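Speaker notes – Backing up the family papers
Public library evening, July 12, 2023

Slide 1. Welcome
Say good evening and wait until the people in the back have found a chair. Thank the library for the room. Tell them the talk is short and questions are welcome at any moment.

Slide 2. Why I started
Tell the story of the moving box from Skirent. My parents kept 247 letters in it, and one winter the cellar was flooded. We saved most of them, but the ink of the oldest ones was gone. After this I began to scan everything. Today the archive has 2370 files.
(Pause. Somebody usually has a similar story. Let them tell it.)

Slide 3. Two copies are the minimum
One copy stays at home, on an external drive. The second copy lives in another building. My own is with my sister in Brurkar. Please do not keep both in the same drawer, I made this mistake for years.

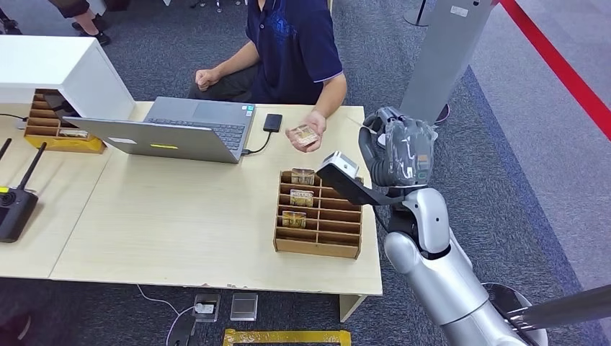
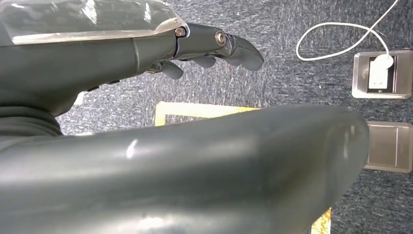
Slide 4. Names of files
Speak slowly in this part, people like to write it down. Year first, then month, then the family name, then one or two words. For a letter from October I write the year, then 10, then the name. No special signs. If you do not know the year, write "unknown" and go on – you can correct it later.

Slide 5. Which scanner
I use the Meesuk because it was cheap and it opens flat. It is slow with thick albums. Do not recommend it too strongly, the Ukeo is also good for photographs. For letters 300 dots per inch is enough.

Slide 6. Checking
Once a year, open some files from each copy and look if they are still readable. I do it in October when the evenings get dark. A drive can fail without any warning. With roughly 2000 pictures I cannot open all of them, so I take a few from every folder.

Slide 7. Questions
Expected: "Can I throw away the originals?" My answer is no. Expected: "What about the cloud?" It can be your second copy, but write the password on paper and tell one person where it is.
Handouts are on the table near the door.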